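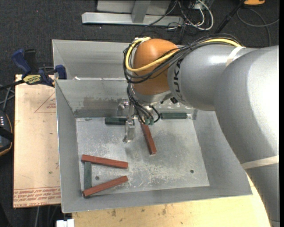

Minutes of the Blocks and Bins Meeting
Nesell Learning Materials, packing hall, Damgaard building
Tue 27 February
Present: packing, purchasing, quality, product. Minutes written by packing.

1. Minutes of last meeting

The minutes were approved with one correction. Under point 4 it should say "lid" and not "label".

2. Red and green blocks

Quality reported on the narrow blocks in red and green. The new delivery from Clondel is good in the red color. The green is not even from one block to the next, and some are clearly darker. Product thinks this is acceptable, as children will sort by red and green and not by shade. Quality does not fully agree and wants that each set has greens from the same delivery. After some discussion it was decided to follow the wish of quality for the Grultar set. For loose refill bags, mixed greens are allowed.

Purchasing will ask Clondel for a color sample before the next order. The order number is 1314, please use it in all letters.

3. Condition of the metal bins

The gray sheet-metal bins have a lot of scratches on the floor, mostly in the middle and toward the front. Packing explained that blocks are sliding over these places the whole day. The question was if the scratches can also mark the blocks. Quality has looked at 29 blocks after one shift and found marks on 2 of them, both on the short end. It is not known if the marks came from the bin or were there already at delivery.

Proposals:
- Put a thin rubber mat on the floor of the bin. Packing is against, because dust and small scraps will collect under the mat and it must be lifted for every cleaning.
- Paint the floor. Purchasing believes the paint will come off in a few weeks and then we have paint on the blocks.
- Leave the floor as it is and check again.

Decided: leave as it is for now. Quality will repeat the check with blocks that are looked at before and after. If a mat is tried, it must have openings where the holes in the floor are, so these are not covered.

4. Cleaning

The rear walls of the bins get smudged and are often forgotten when the floor is wiped. Packing will wipe walls and floor at the end of each shift, with a damp cloth only. The edge between two compartments should also be wiped. Bits of paper and other waste go in the trash and not in the next compartment.

The cleaning list hangs beside the door. It was asked to write initials in the boxes, a check mark is not enough.

5. Grultar set, new box

The box now holds 8 blocks, four of each color. Product showed a sample. The blocks fit, but the last one is hard to take out with the fingers. A half-round cut in the cardboard was suggested and product will ask the printer for the price. The change should be ready for the school orders in September.

6. Other business

The tape dispenser at the second table is broken again. Purchasing will order a new one, of a different kind.

Next meeting: same place, when the color sample has arrived. Packing will send the invitation.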